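How to wash new bedding before you sleep on it

The label on most new sheets says "wash before first use" and leaves it there. The internet fills the gap with vinegar soaks, salt baths and overnight rinses, and I have my doubts about nearly all of it. I've tried the main ones. This is what I still do.

Start by getting everything out of its bags and reading the care label, the sewn-in one. The card insert is an advert. I once had a duvet cover from Traro where the card said 60 and the label said 40. I went with the label.

Open the sheet out fully and look it over in daylight before it goes near water. You want pulled threads, a hem that wanders, or elastic that stops short of a corner. Shops will argue about a washed sheet. They argue much less about an unwashed one, so keep the packaging until you're satisfied.

Do a colour test if there is any strong colour in it. Damp a white cloth, press it on an inside seam for a minute and look. If colour comes off, wash it alone twice. If none does, wash it with similar colours.

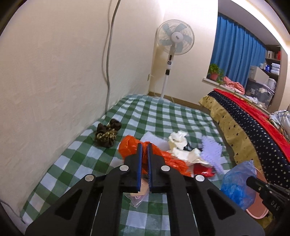

Gingham sheet on the bed, plastic bag still out.

Now the vinegar. The claim is that a cupful "sets the dye". Modern dyes are set at the factory or they aren't set at all, and I could see no difference between a pair of pillowcases done with and without. Salt, the same. My neighbour Sang Lò swears by it and her sheets fade exactly like mine.

What to do instead:

Set the machine to the label temperature, or one step cooler.
Use half your normal detergent. New cotton isn't dirty.
Leave out fabric softener. It coats the cotton, and towels suffer even more.
Fill the drum no more than two thirds.
Choose a spin of 1000 if your machine offers it. Mine goes higher and all I got was creases.

Dry it on a line if you can. If you must tumble, take it out slightly damp and pull the edges square by hand. Expect a bit of shrinkage in cotton, mostly lengthways. "Pre-shrunk" on the packet means less of it, in my experience, and never none.

Thread count, as people always ask: I had a 500 set that bobbled by April and a cheap one that is still going. I wouldn't pay extra for the number.

Iron while damp, or don't bother. I mostly don't.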